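Call for participants: come squeeze things with us (gripper comparison, Doltbridge)

Hi! I'm looking for people to spend a few hours picking up small objects with hand-held grippers, and then to tell me, at some length and with as much grumbling as you like, which ones felt right and which ones didn't. It's paid, it's sitting-down work for the most part, and you don't need to know a thing about robots.

I run the hand tools side of a small project called Ivard. We build grippers that a person holds and works with a trigger, with a camera riding on top so that whatever the fingers do gets recorded. Later the same fingers go on an arm, and the arm tries to do what you did. So if the fingers are lousy in your hand, they're going to be lousy on the arm too, and I'd much rather hear about it from you in June than find out from the arm in the fall.

Right now we have three finger designs I can't choose between. Two of them came out of our own shop and the third was drawn up by Horácio Sequeira, who joined us from the Vilela workshop and who thinks ours are too stiff (he may be right, and he has told me so more than once). They all fit the same body and the same rail. What changes is the shape of the finger, how much it gives when it closes, and the pad on the inside of the tip.

Boxes and cups are easy. Every design we've made can pick up a cup. The trouble starts with things that are thin, shiny, round or strung together, so a good chunk of your time will go to jewelry. One bangle on striped cloth is a nice clean job, you bring the pads down on either side and close. Then you go over to the pile, where there's a tangled chain necklace and bead bracelets lying on top of each other, and you try to lift one piece out and leave the rest alone. I've been at it for months and I still drag half the pile along with me.

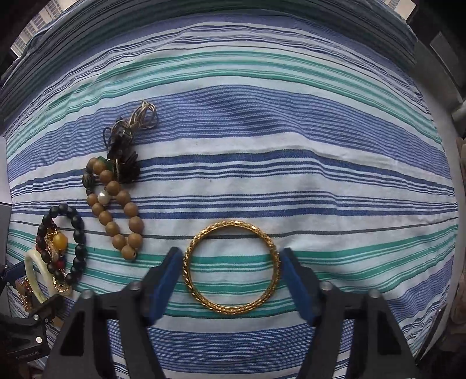 What you'd be doing

You come in for one session of 140 minutes, breaks included. We start with a warm-up where you can pick up whatever you want for as long as it takes to stop feeling silly. After that you get each finger set in turn, in an order we shuffle for every person, and do the same list of 17 picks with it. Some are single pieces on a flat cloth, some are on wrinkled cloth, and some come out of a pile. You lift the piece, carry it over to a tray and let go. If you drop it, you drop it. We write that down and move on to the next one, and I promise I won't wince.

Between sets you fill in a one-page sheet. How tired is your hand, could you see the tips, did the pads grab when you wanted them to and let go when you wanted them to. There's a big blank space at the bottom and I read every word of it.

At the very end we let you pick your favorite set and go back to the pile with it one more time. People in the trial run asked for that, so now it's part of the plan.

Who I'm looking for

I need 40 people, 18 or older, with all sorts of hands. Small hands especially! Our trial group was mostly made up of our own engineers, and the handle ended up fitting them beautifully and my niece not at all. Left-handers, please write in, the trigger works from either side and I want proof. If you have arthritis or a weak grip and would still like to try, I'd love to have you. We can cut the session short and you'll get the full amount anyway.

Jewelers, beaders, watch repair people, anyone who untangles necklaces for the whole family — you know things about this that I don't, so come and show off.

You should be able to see fine detail at arm's length (glasses and contacts are okay) and be comfortable with the camera recording your work. It points at the fingers and the table, but it picks up plenty of whatever is behind them, so please don't set your mail or your phone screen down in view.

Pay and practical stuff

You get $60 for the session, paid the same day, plus bus fare if you're coming over from Ostemthorpe. There's coffee, and decent tea. Wear sleeves you can push up, and leave your own rings and bracelets at home or in your bag. We had one get mixed in with ours during the trial run and it took a while to sort out whose was whose.

Sessions run mornings and afternoons all through June, with the last one starting at 4 p.m. You can come with a friend, but you'll be doing the picks one at a time, and whoever goes second has to wait in the kitchen so they don't pick up any tricks.

How to sign up

Write to the Ivard desk in Doltbridge and put "gripper sessions" in the subject line. Tell me which hand you use, whether mornings or afternoons work better, and whether you've ever used a tool like this before. A no is perfectly fine, I need plenty of those. I'll write back with a time and the consent form, which is two pages long and worth reading before you come in.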